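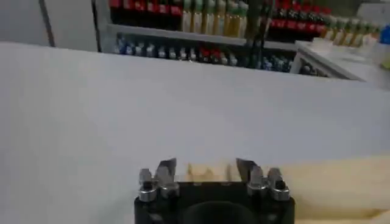 # About Flovbridge

Hi! I'm Mitsuko Oshima, and I run Flovbridge together with Toshio Sakai. We teach robots to do small, fiddly, everyday jobs by doing the jobs ourselves through the robot, over and over, until there's enough good material for somebody to train on. Then we hand it over and start on the next one. I still can't quite believe it's my job, to be frank (my mother can't either).

Toshio and I met at Kirkegaard, where I wrote test plans and he fixed whatever my test plans broke. We both kept drifting over to the bench with the remote-controlled arms. I liked driving them, he liked making them nicer to drive, and after enough lunches spent arguing about handle grips we rented a room and put our own name on the door. That was in December, with one robot, some secondhand tables and a coffee maker that I'd rather not talk about.

## What we do all day

Mostly laundry! Okay, laundry is a big part of it. Cloth is our favorite thing to work with and also the thing that makes us mutter the most. A box stays a box when you pick it up, but a shirt turns into a new shape every time you touch it, so the person at the controls has to keep changing their mind. That changing of the mind is what our customers want recorded. If I grab a sleeve badly, let go and take it again an inch further in, I leave that in. Toshio used to trim those bits out and we had a proper argument about it, and I won.

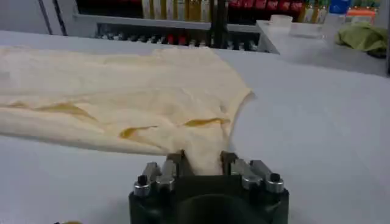 The other thing about cloth is that you can't rush it. New operators always pull too fast (I sure did). You close the fingers, you wait a beat, you lift a little and see what the rest of the fabric wants to do. We make everyone practice on dish towels before they touch a T-shirt, and they all complain, and then a few days later they're telling the next new person to slow down.

Our longest job so far was for Delleo, who wanted folding and sorting, done by several different people so the robot wouldn't just pick up one person's habits. We delivered 261 recordings on that one and threw away 115 more. I know some shops would have kept those! We watch every single recording back at normal speed before it leaves the building, and if either of us says "hmm," it's out.

## How we work with you

You send us the task in plain words. "Put the shirt on the left side, sleeves in" is perfect, and a ten-page spec is fine too, though I'll probably call you to ask what you meant by page four. We try it by remote control for a day and tell you what's hard about it. If moving the arms by hand gets a smoother motion, we'll do part of it that way, and we mark which recordings are which.
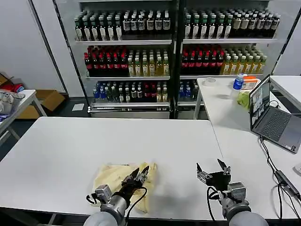

Learning to drive two arms takes longer than people expect, and I love teaching it. Most beginners forget one side completely, and it just hangs there while the other does everything. So early on I let them: one gripper keeps hold of the cloth, the other waits open over the bare table, and we talk about where it ought to go next. A laptop on the side table shows the small camera views next to one another, and I lean on that a lot when I'm coaching. Toshio says I point at it too much. He's one to talk, he narrates his own folding under his breath.

We're taking on 3 new operators this spring. You don't need an engineering degree. Our best shirt folder came to us from a bakery! What helps is patience, decent eyesight and being willing to do the same thing 48 times in an afternoon and still care about the last one.

## Come say hello

We're on the ground floor of the Flatitz building, side entrance, the door that sticks. Visitors are welcome most afternoons if you write first, and if you'd like a turn at the controls, say so in your message and I'll set out the dish towels.

Mitsuko

*Page last updated 2020-02-27*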